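Lifeboat Release Gear – Frequently Asked Questions
Veres Marine Services, Randport

Which ships do these answers apply to?

Cargo and passenger ships that carry davit-launched lifeboats with on-load release hooks. Free-fall boats are handled separately – ask the Randport office for the free-fall sheet.

Who may service the hooks?

The annual examination and the five-yearly overhaul must be done by a technician certified for the make and type of hook. Weekly and monthly checks may be done by the crew under a senior officer.

How much notice do you need?

Send the request 30 days before arrival. Include the hook type, the serial numbers and the date of the last overhaul. Bookings for February close early. 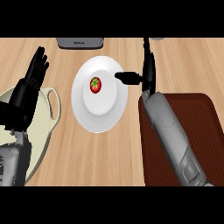 Violeta Navarrete wrote to ask whether fall preventer devices can stay rigged while the hook is being reset. They can, provided the device is attached to the points marked in the hook maker's manual. Do not use the release handle lock as a substitute.

What happens if a hook fails the test?

The boat is taken out of service until the hook is repaired or replaced and tested again. The master should inform the flag administration and the class society – our report may be attached.

Can we order Vosex control cables through you?

Yes. Quote part number 392 for the standard cable and 121 for the long one. Cables are not cut to length on board.

Who signs the report?

The attending technician and the master. Copies are kept by Szabolcs Oláh at the Randport office.

Page updated 2023-06-21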